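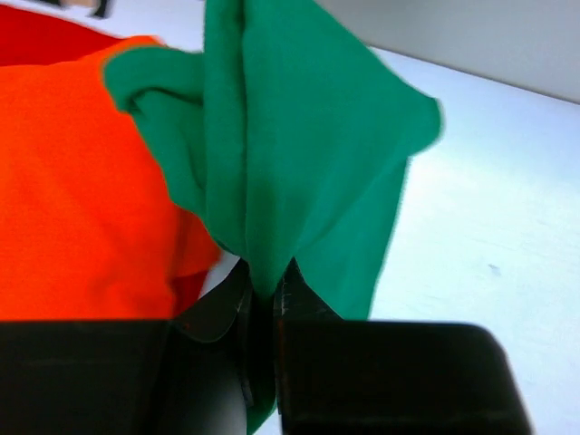 Grurnent - quiénes somos

¡Hola! Si has llegado hasta esta página es que ya has mirado los cursos y los precios y ahora quieres saber quién te va a enseñar a coser cuadernillos. Pues soy yo, casi siempre. Monté Grurnent en una antigua mercería, en un bajo estrecho y larguísimo con dos escaparates, y desde entonces me paso el día entre papel, cola de almidón y gente que me pregunta si lo de su abuela tiene arreglo (normalmente sí, ahora te cuento).

Yo venía de las artes gráficas. Estuve muchos años en Dewulf, una imprenta de catálogos y manuales, en la parte de acabados, y allí aprendí a plegar, a alzar, a guillotinar sin perder los nervios y a distinguir con los dedos un papel bueno de uno que va a dar guerra. Lo que no hacíamos nunca era coser a mano. Eso me lo enseñaron después, en un cursillo de verano al que fui medio por aburrimiento, y me enganchó de tal manera que aquel invierno encuaderné todo lo que había en casa: recetarios, facturas, los apuntes de francés, un listín telefónico que ya no servía para nada y que ahora tiene lomo de piel.

Cuando Dewulf cerró la sección de acabados me ofrecieron comprar una prensa y una cizalla a buen precio, y dije que sí antes de tener dónde meterlas. Pasaron una temporada en el garaje de mi hermana, tapadas con una lona. ¡Lo que protestó! Las dos siguen funcionando, y con ellas se hace buena parte del trabajo del taller.

Qué hacemos

Grurnent es escuela por las tardes y taller por las mañanas. En la escuela damos encuadernación desde cero: costura japonesa, copta, cartoné, media tela, y más adelante piel para quien se atreva con el chiflado (que es rebajar la piel por el borde y cuesta cogerle el punto, aviso). También hay un grupo de papeles decorados que me divierte muchísimo, sobre todo el día del marmoleado, porque cada bandeja sale de su padre y de su madre y terminamos todos con los dedos azules.

El taller es otra cosa, más callada. Reparamos libros de uso, o sea, los que se leen y se prestan y se caen a la bañera: misales, diccionarios, cuentos infantiles con las tapas colgando, el libro de cocina abierto siempre por la misma página. No somos restauradores de patrimonio y me gusta dejarlo claro. Si nos traes un incunable te daré las señas de alguien que sepa tratarlo y te invitaré a un café, pero no lo voy a tocar.

También hacemos encargos para empresas y particulares, casi todo libros de firmas, álbumes y tesis. El encargo más grande hasta ahora fue el de Henimard, una cooperativa de productores de aceite que quería sus recetas reunidas en un librito cosido a mano. Fueron 300 ejemplares en tela verde. Acabé soñando con tela verde, pero quedaron preciosos y todavía hay quien viene a la escuela porque le regalaron uno.

Cómo son las clases

Los grupos son pequeños porque la mesa es la que es. Cada clase empieza con 40 minutos de explicación, o de lo que yo llamo explicación y mis alumnos llaman batallitas, y luego cada cual se pone con lo suyo. No hace falta traer nada la primera vez: hilo, agujas, plegadera y cartón los pone la casa. Después, si le coges el gusto, te irás haciendo con tus herramientas poco a poco y te diré cuáles merecen la pena y cuáles son un capricho (los caprichos también tienen su sitio).

Me preguntan mucho si hay que ser mañoso. A ver... ayuda tener paciencia y no enfadarse con el cartón. He tenido alumnos que cortaban torcido durante meses y ahora hacen estuches que yo enseñaría en el escaparate. Y al revés, gente con unas manos buenísimas que se aburre en cuanto hay que esperar a que seque la cola. Para eso hay una tetera y una estantería de libros que se pueden coger prestados sin apuntar nada.

El Kumow

Kumow es el nombre que le pusimos al cuaderno de la casa. Nació de un error mío al plegar: me salió un formato un poco más alto de lo normal, lo cosí igualmente para no tirar el papel, y a la gente le gustó. Tiene costura vista, tapas de cartón gris y se abre completamente plano - cosa que agradecen mucho los que dibujan y los zurdos. Lo vendemos en el taller y en un par de ferias, y en el curso de iniciación es el segundo proyecto que se hace, así que puedes aprender a fabricarte los tuyos y no comprarme ninguno más. Como negocio es un desastre, ya me lo han dicho.

Si el papel de los Kumow te interesa, pregúntame con tiempo. Puedo hablar mucho rato de la dirección de la fibra.

Cuándo encontrarnos

Abrimos por la mañana para entregas y presupuestos, y las clases son por la tarde, a partir de las cinco. En agosto cerramos. Los cursos largos arrancan en octubre y las plazas que quedan sueltas se cubren en enero, aunque también puedes apuntarte a la lista de espera y te escribo en cuanto haya un hueco. En marzo solemos organizar un intercambio de papeles: traes lo que tienes olvidado en un cajón y te llevas lo de otro.

Para presupuestos de reparación mándanos unas fotos del lomo y de las tapas por correo, o mejor, pásate con el libro en una bolsa. Si vienes en coche, se aparca mejor por la calle de atrás, y el timbre hay que apretarlo fuerte.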